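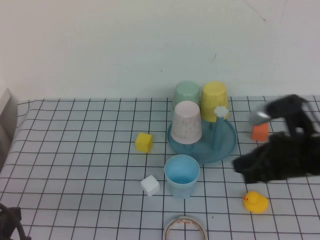 4 min read

Search this site... Search

Questions about the Betville arm

I get a fair number of letters about the arm, most of them kind and a few of them very long, so I have put the usual ones together here with answers as full as I can manage. If yours isn't covered, do write, and please be patient with me in July, when the workshop is hot and I am slow.

Is this a kit?

No, though parts of it began that way. The base and the first two joints came out of a secondhand Hellwig kit that was missing its manual, and the rest was made on the shared benches here in Betville over 19 months of evenings. I would not call it a handsome machine, but I know every screw in it.

Why cups and a drying stand?

I wanted a chore. My first tests were all blocks, and blocks are lovely for learning, but you can get very good at blocks and still have an arm that is no help to you at all. Cups have a right way up and a wrong way up, and the stand has a raised rim and a post in the middle to steer around, so there is plenty to get wrong. The job I'm after is simple to say: take a cup that is standing upright, turn it over, and set it on the blue tray with the others. Turning it over is the hard part, and I spent most of last winter on the wrist because of it.

Then why are there still little cubes on the table?

I like to have other things about. The cubes, the duck and the roll of tape are there so the arm has to work on a table with things on it, the way a kitchen counter has things on it. I move them between runs, and I try not to be tidy about where they land. My early runs were all done on a clear table, and the first time I put a block near the tray the poor thing went straight for it – a humbling afternoon.

Where can I get the grid cloth?

Any fabric shop that sells checked cotton should have something close. Mine is white with thin black lines. I use it for putting things back where they were, by eye, when I want to repeat a run, and for seeing quickly whether the base has crept. Iron it first! I put that off for weeks, and the gripper kept catching a fold near the front.

Does it need a particular kind of cup?

Plain plastic is what I would start with. It weighs next to nothing and it bounces. I tried a china mug once, early on, and I still find bits of it. Different colors are handy too, because then your notes can say "yellow, second try" and you will know what you meant a month later.

How often does it get the cup onto the stand?

My last long session was 63 tries, and I was pleased with a good many of them, but I changed the finger pads partway through and so I don't trust the total enough to print it. When I have a clean run with nothing changed I will put the number up here, good or bad. The usual failure is a cup that comes down on the rim of the tray and tips. The next most usual is me, having forgotten to charge something.

What do you run it with?

A small program of my own called Grernareo, which started as a way to replay movements I had recorded by hand and has since grown a great many extra rooms, like an old farmhouse. Monique Poulain, who has the bench next to mine, rewrote the part that handles the wrist and made it about half as long and twice as clear.

Can I come and see it?

Yes, with pleasure. Evenings after 7 are best, and the door on the Parow side is the one that opens. Visitors are welcome to hand it a cup, but please keep your sleeves back and let me show you the stop switch first.

Will you build one for me?

I'm afraid not – I have only the 2 hands, and they are both busy with this one. I will gladly answer questions about yours, though, and if you get stuck on the wrist, send me a drawing of what you have and I'll tell you what I tried.

Filed under: Workshop Projects, Home Robotics, FAQ

19 comments

4 shares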